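October 9, 2024

Notebook, study skills project, Nonley room

Finally sat down with the first-year questionnaires from the Zandness group, all 56 of them, tea going cold next to me. Writing this up while it's fresh, and so that whoever does the May round doesn't have to guess what I was thinking.

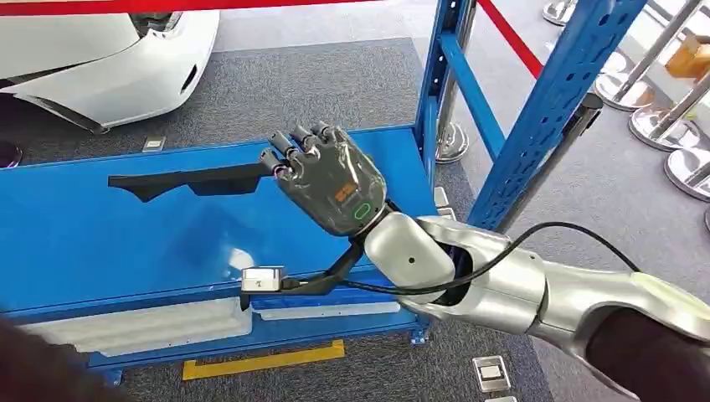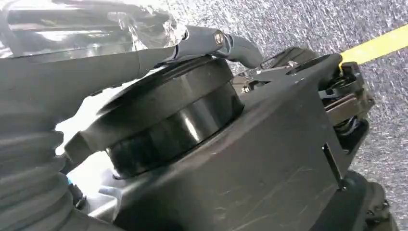
Right, so the big one is rereading. Nearly everybody says it's their main way of revising, and nearly everybody says it works well for them. Only 11 said they test themselves without the notes open! I knew it would be lopsided but I didn't expect that. And the self-testers were the gloomier lot about how well they'd learned the stuff (makes sense I suppose, they've seen what they can't remember).

Problem with question 2, by the way. "Do you study actively?" is hopeless. Some people put yes and then wrote "highlighting" underneath. I'd change it to "what did you do in your last revision session?" and leave a big box.

The Nolte worksheet went down better than I feared. One student wrote that she'd always thought forgetting meant she was bad at the subject - crossed it out, then wrote it again further down. Want to come back to that one.

Still not sure about the essay task. 2000 words is too long if we only want to see how they plan, and the marking nearly finished me off last time. Maybe just ask for the plan?

To do: type up the comments, reword question 2, ask Grovska if we can borrow their spacing exercise before the next intake. Also find the spare answer sheets, I had a whole pile somewhere.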